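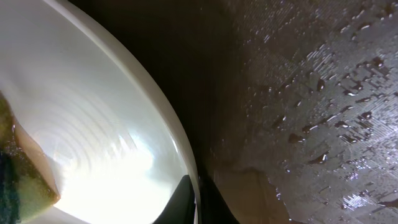
The big white bowl and its sponge.

Nov 18, 2025

I have been playing the same record since April, and I think it's time I wrote something down about it, if only so my family can hear about it from somewhere other than me. It's called Distcombe, it's by a duo who go by Alloline, and it runs 48 minutes if you let it go all the way through, which I always do.

I came to it sideways. The little record shop in Jernville had it on over the speakers while I was in there looking for an old soul compilation (they didn't have it, they never do), and I stood at the rack flipping through the same sleeves over and over so I wouldn't have to leave before the song was done. Then the next one started and I stayed for that too. In the end I took the last copy home and left the soul compilation for another year.

If you like slow music with a lot of air in it, you'll probably get along with this. The drums are brushed more than hit, the bass wanders in late on nearly every track, and the singer has one of those low, close voices that sounds like she's telling you something across a kitchen table after everybody else has gone to bed. There's an organ on side two that I'd swear came out of a church basement — it wheezes a little between chords and they left the wheeze in, bless them.

My favorite is "Reisinger," the long one at the end of side one. It's built on four chords and a handclap, and for the first couple of minutes you might wonder if it's going anywhere. Give it time. When the backing voices come in underneath her, the whole song seems to get wider, and I still get a prickle on my arms. My husband says it sounds like three songs waiting for a bus. He's allowed to be wrong.

I don't love everything on it. The second track has a spoken bit I could do without, and whoever mixed the opener must have been very proud of that tambourine. But I grew up lifting the needle over songs I didn't care for, and I've gotten too lazy for it, so by now I know the spoken bit by heart and would miss it if it went.

We drove 70 miles to see them play in the spring, in a room that can't have been built for music, with folding chairs and a coffee urn at the back. They did the whole album and then an old gospel number I hadn't heard since I was 18. I sang along, not very well, and so did the woman next to me, and we shared a packet of tissues during the last verse.

I've ordered a second copy for my sister's birthday. She hasn't asked for one, but she'll have it by the weekend, and I'll be calling to find out what she thinks of side two.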